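Re: [drimow-pets] Cat won't touch the new food
Sent: February, 21:40

> Hello all, our old girl was moved to a kidney diet by the vet
> at Holenitz and she has decided it's poison. She sniffs it,
> gives me a look and walks off. I've got a whole case of the
> stuff in the cupboard. Has anyone managed to switch a fussy
> cat over without a hunger strike? She's 9 and has had the
> same tins all her life.

Oh, I do feel for you! We went through exactly this with our big tabby last winter and I was nearly in tears over it, standing in the kitchen at six in the morning with three different saucers on the go.

First thing, and I'm sure your vet said so too, please don't try to starve her into it. Cats can get properly ill if they go without food, so if she's had nothing for a day, ring Holenitz and tell them. They were very nice to me when I rang (twice in one afternoon, I'm sorry to say) and the nurse never once made me feel silly.

What worked for us was going painfully slowly. I started with one teaspoon of the new food mashed into the old, and stayed there until he was clearing the bowl. Then two teaspoons, and so on. The leaflet said 10 days and it took us nearer five weeks, with one big sulk in the middle when I got cocky and went up too fast. Check with the vet that slow is all right for her, mind, as it might depend on her bloods.

I weigh everything now. He gets 80 grams at breakfast and the same at teatime, and I write it on the calendar along with what's left over. It was a great help at his check-up, much better than me saying "he's eating a bit, I think".

Warming it made a big difference too, just a splash of hot water stirred in and left to cool a little so it smells stronger. And he much prefers a flat saucer to his old deep bowl! I got mine from Carretero on the high street, but any old saucer would do.

As for the case in the cupboard, don't open more than you need. Ask whether the surgery will swap unopened tins for another flavour or the pouches. Mine did, though I've no idea if that's usual.

A few odds and ends, as I've been meaning to post these anyway:

1. I have a Futari water fountain going spare, with two filters. He's frightened of it. Free to anyone who can collect from Drimow.

2. Wooden tray, honey-coloured with a raised rim, also free. I used to put his bowls on it and now have a rubber mat.
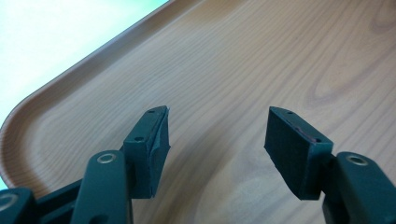
3. Does anybody know a cat sitter who is happy giving tablets? We're away for a week at Easter and my sister has flatly refused.

Do let us know how she gets on, and give her a chin rub from me.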